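Caravan check before the first trip back
Checklist with comments, Drasham Vanners
Updated 2020-05-12

The Stikivero has been sitting under its cover for most of the autumn and I'm itching to get it back on the road. I know plenty of you are in the same boat (or the same van!), so I've gone over the old list, kept what still works, fixed the order so you aren't crawling under the thing with clean trousers on, and added remarks under the items where somebody wrote in or where I learned something the slow way. Print it, scribble on it, pin it inside the wardrobe door.

Tick as you go. If an item doesn't apply to your van, put a line through it so you know you looked.

COUPLING AND DRAWBAR

[ ] Coupling head opens and closes freely, no flakes of rust inside
[ ] Handle locks fully down
[ ] Light smear of grease on the ball, old grease wiped off first
[ ] Safety chains free of cracks, shackles rated and done up tight
[ ] Handbrake holds the van on a slope
[ ] Breakaway cable not frayed, clipped to the car and not to the chain
[ ] Jockey wheel turns, clamp bites, tyre not perished

Comment: My own jockey wheel clamp passed every year until the year it slid. Have a good hard lean on the drawbar with the clamp done up. If it moves even a whisker, get a new clamp. They're cheap and an easy swap.

Comment: I use a Dikus hitch lock and love it, but grit gets into the barrel. Run the key in and out before the day you leave, and put the spare key in the car, not in the van. (Yes. In the van. Locked.)

WHEELS, TYRES AND BEARINGS

[ ] Tread even across the whole tyre
[ ] Sidewalls clear of cracks and bulges, inner side as well
[ ] Date code read and written down
[ ] Pressure set cold to the figure on the van's plate
[ ] Spare checked the same way
[ ] Wheel nuts to the right torque, checked again down the road
[ ] Bearings: wheel spins without rumble, no play when rocked top and bottom
[ ] Mudguards firm, nothing rubbing

Comment: My plate says 40 psi and so 40 is what goes in. Yours may say something quite different, so go and read it. The plate on mine is inside the front locker, behind the gas bottle, where it's nice and dark.

Comment: Stop and re-check the nuts after the first 20 kilometres. There's a good wide pull-off past the Drasham silos with a flat surface and a bin. Put your hand near each hub while you're there. Warm is fine, but if one is much hotter than its mate, ring somebody.

Comment: A van that has stood still for months can have flat spots. Mine thumped all the way to the highway last time and then settled down beautifully. If it doesn't settle, get the tyres looked at.

LIGHTS AND PLUG

[ ] Pins clean and straight, no green fur
[ ] Tail lights, both sides
[ ] Brake lights, both sides
[ ] Indicators, both sides, and the right way round
[ ] Number plate light
[ ] Side markers and reflectors
[ ] Cable clears the road with the car on full lock, both directions

Comment: If you're checking on your own, back up to a garage door at dusk and use the mirrors. It works a treat, and you can hold the brake pedal down with a broom against the seat.

Comment: Funny lights, like a brake light making the indicator glow, are nearly always a poor earth. Clean the earth pin before you buy anything.

GAS

[ ] Bottle in date, stamped on the collar
[ ] Bottle strapped upright, strap not rotted
[ ] Hose bends without cracking, date on it still good
[ ] Regulator vent not blocked by a wasp
[ ] Soapy water on each joint with the gas on, no bubbles
[ ] Floor vents and door vents open on the inside and the outside
[ ] Cooktop burns blue on each ring
[ ] Compliance certificate in the folder

Comment: Soapy water only, please, and never a flame. Dish soap in an old spray bottle is perfect. If you find a leak, turn off at the bottle, leave the door open and get a licensed gas fitter. It isn't a job for tape.

Comment: Mud wasps adore a caravan vent. I pulled a nest the size of an egg out of the fridge flue in April and the fridge has been a new machine ever since. I was so pleased I went round and did the neighbours' vans as well!
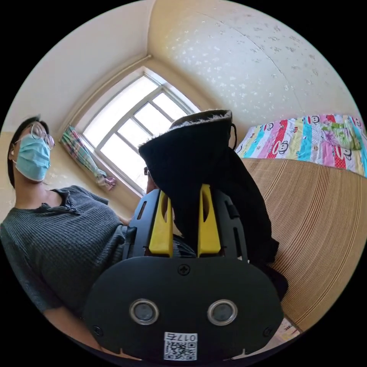

One reply to the last version said the gas section should come first, before the coupling, and that anyone who finds a leak has no business going on to the rest of the list until it's fixed. The same reply asked for a line about gas heaters, and said a carbon monoxide alarm ought to be on every van list in the country.

I agree on all counts about the alarm and the heater, so they're in the next section. On the order I've stuck with coupling first, only so that the outside jobs are done in daylight, but if you'd like to start with gas then please do. What I'd add is that the "stop here" rule is a good one. A leak means stop.

SMOKE, GAS AND FIRE

[ ] Smoke alarm sounds on the button
[ ] Carbon monoxide alarm sounds on the button, within its date
[ ] Extinguisher gauge in the green, pin in, bracket firm
[ ] Extinguisher given a shake and turned over so the powder doesn't pack
[ ] Fire blanket hung where you can reach it from the door
[ ] Heater serviced, flue clear right to the outside
[ ] Every window that is marked as an exit opens, every catch
[ ] Everyone who sleeps in the van has opened one themselves

Comment: That last line is my favourite on the whole list. The kids think it's a game and they're faster than we are. Do it once in the dark if you can.

Comment: Move the extinguisher if it lives beside the stove. You want it by the door, where you'd be standing.

WATER

[ ] Tank drained, flushed and refilled
[ ] Tank sanitiser used to the packet, then flushed again
[ ] Pump primes and stops when the taps are closed
[ ] No drips under the sink or behind the shower
[ ] Hot water unit full before it's switched on
[ ] Relief valve lifts and reseats
[ ] Filter changed
[ ] Drain hose free of splits, caps on both ends

Comment: If the pump ticks over every few minutes with the taps shut, you have a leak somewhere. Dry paper towel under each joint finds it faster than any torch.

Comment: Don't taste-test a tank that has stood for months. Flush first, then have your cup of tea.
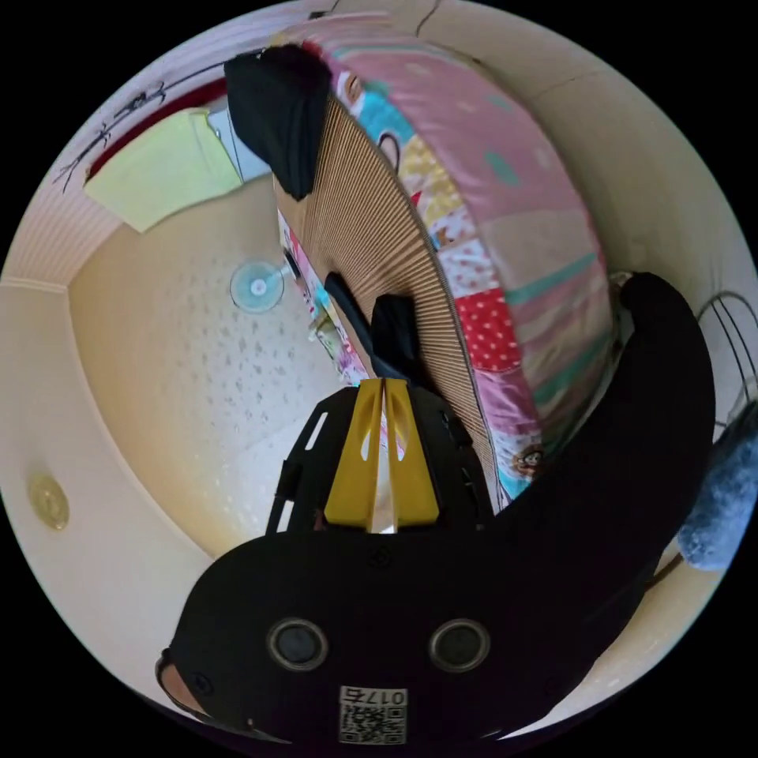
While the water is running through, I like to get on with the electrics, as you're stuck beside the van anyway and the pump gives the battery a bit of a workout.

ELECTRICS

[ ] House battery terminals clean and tight
[ ] Battery holds its charge overnight with the lights off
[ ] Battery box vented and strapped
[ ] Solar regulator shows a charge in the sun
[ ] Safety switch trips on its test button and resets
[ ] Mains lead has no nicks, plug not browned
[ ] Mains lead fully unrolled when in use
[ ] Spare fuses of each kind in the drawer

Comment: A browned plug means heat. Bin the lead, or have a sparky put a new end on it. And do unroll the lead, even on the small sites where it looks untidy.

Comment: My van is happy on two nights of lights and fridge fan without sun. Learn what yours will do at home, where the wall socket is close.

BODY, ROOF AND AWNING

[ ] Roof seams sound, no lifting sealant
[ ] Hatches close and latch
[ ] Soft spots in floor or walls, press with a thumb near the corners
[ ] Step bolts tight
[ ] Door shuts without lifting
[ ] Awning rolls out and back, locks both arms, dry before it's rolled away
[ ] Cupboard catches hold

Comment: Give the inside a good sniff when you first open the door. A musty smell near the front window sent me looking, and I caught a bad seam early.

Comment: The awning lock. Check it, walk off, come back and check it again.

LOADING AND PAPERWORK

[ ] Heavy things low and over the axle
[ ] Ball weight measured with the van packed as it will travel
[ ] Total weight under the plate, water included
[ ] Registration current, insurance current
[ ] Roadside cover includes the van as well as the car
[ ] Camp open, booking confirmed, current travel rules read that morning

Comment: It's 179 kilometres from my gate to the lake at Egan, and I've done it with the van packed well and with the van packed badly. Packed well, you hardly know it's there. The weighbridge at the Drasham depot is open to anyone and the staff are lovely about it.

Comment: Please ring the camp before you leave, even if the website says open. Some places are only taking people who bring their own shower and toilet.

Corrections and additions are very welcome, especially from anyone with a pop-top or a camper trailer, as I've only ever owned hard-roof vans and the canvas people deserve a section of their own. Post them underneath and I'll work them into the next version.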